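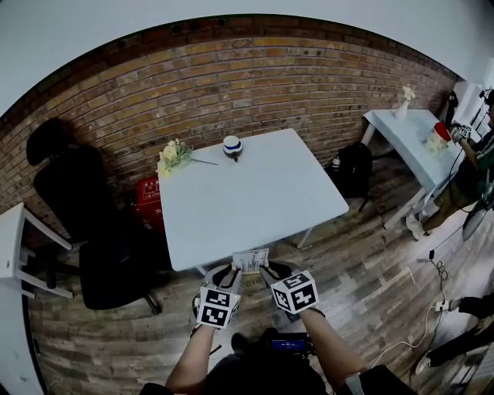
A white table in front of the brick wall, with a cup and artificial flowers on top.

The owner of Vallia, a furniture rental business in Trastow, keeps 1,166 pieces in stock and says most customers ask for the same 40.

"White tables, plain chairs, a lamp," she said. "People are moving in for a year and they want it to look like they didn't rent it."

She started the business after a job at Haugen, where she handled returns. Much of what came back had been used for less than a year, and she thought it could go out again.

"I'd see a table with one scratch on it and it would be marked down to almost nothing. I bought 19 of those and put them in my garage. That was the first stock."

The average rental now runs 11 months. Students make up a large share, and June is the hardest part of the year, when leases end and everything comes back at once.

"We had 57 pickups in one week last June. The van broke down on the second morning, so we borrowed one from the bakery. It smelled like bread for the rest of the job and so did the couches."

Beds are the item she gets the most questions about. She rents frames but won't rent mattresses.

"I tried it for one winter. The cleaning cost more than the rent, and people don't want one anyway once they think about it."

Asked what she would change, she named the deposit. Customers pay two months up front, and she knows some of them walk away when they hear that. She plans to cut it to one month for anyone who has rented before.

A second location has come up more than once. She looked at a space in Pirurine and turned it down over the stairs.

"Third floor, no elevator. I've carried enough dressers."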